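Sensitive teeth after switching to sparkling water, anything I can do?

Posted in: Teeth and gums

Hongmei Fu

I gave up sugary drinks in July and have been having sparkling water with lemon instead, usually 4 cans a day at my desk. Since then my lower front teeth have become sensitive, mainly to cold things and when I breathe in through my mouth outdoors. I also eat an apple most afternoons.
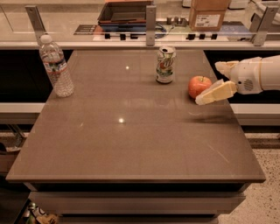
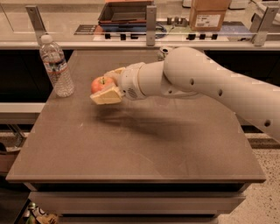
What I've already tried

I changed to Stivusero sensitive toothpaste 2 weeks ago. It has helped a little, but the feeling comes back by the evening. I brush morning and night with a medium brush. I've also started brushing straight after lunch because I thought it would help get the acid off.

I had a check-up in the spring and there was nothing to fill. The dentist did say my gums had gone back slightly at the bottom but didn't seem worried. My next appointment isn't for a while.

My questions are whether plain sparkling water is as bad as the lemon sort, whether I should stop eating fruit between meals, and whether I should ring the practice or wait. I would like to avoid going back to tea with sugar if I can.

Replies

Erraji

I was a dental nurse for twelve years, so take this as general advice and not a diagnosis.

Plain sparkling water is slightly acidic but not something I would lose sleep over. Once lemon is added it is a different drink as far as your teeth are concerned. Citric acid softens the surface of the enamel, and sipping it all day means the surface doesn't get much chance to recover. How often you drink it matters more than how much. One can with your lunch is easier on your teeth than the same can spread over the whole afternoon.

The brushing after lunch is the first thing I would drop. If you have just had something acidic, the enamel is softer for a while and you can wear it away with the brush. Rinse with plain tap water and leave it. If you really want to brush in the middle of the day, wait an hour.

Change the medium brush for a soft one. You mention that your gums have gone back at the bottom. The root surface there has no enamel on it, and it feels cold much more than the rest of the tooth. Hard scrubbing makes that worse. Small circles, light grip, and angle the bristles towards the gum line.

With the toothpaste, spit it out but don't rinse afterwards. A lot of people wash it straight off and then say it doesn't work. Last thing at night you can rub a small amount on the sore teeth with a clean finger and leave it there. Two weeks is early. Most of the sensitive ones need longer than that, used twice a day without gaps.

I wouldn't give up fruit. Have the apple with your lunch or follow it with a bit of cheese. Don't swap it for dried fruit, which sticks between the teeth.

Yes, ring the practice. You don't need to make a fuss about it, just tell reception you have new sensitivity and ask if they would like to see you sooner. They can put a fluoride varnish on, which takes a few minutes. If you get pain that lingers after the cold has gone, pain when you bite, or one tooth that is much worse than the others, ask for an urgent appointment. That can be a crack or a nerve problem and toothpaste won't sort it.

Kuseck

Use a straw. I had the same with fizzy drinks and it went away. Also stop using whitening toothpaste if you are using any, it made mine much worse.

Stava

Agree with most of what Erraji said. I would add that you should check whether you grind your teeth at night. Mine were sensitive along the bottom and I blamed orange juice, but the dentist found flat patches from grinding and made me a guard. It cost more than I wanted to pay and took a while to get used to, but the cold feeling is mostly gone. If you wake up with a stiff jaw, mention it when you ring.

Not sure about the straw. The drink still ends up going round your mouth unless you put the straw well back.

Hongmei Fu

Thanks all. I have bought a soft brush and stopped the lunchtime brushing. I didn't know about not rinsing, I have been doing that wrong for years. No stiff jaw that I've noticed. I'm not using anything whitening. The practice has offered me a cancellation slot so I'll ask about the varnish while I'm there.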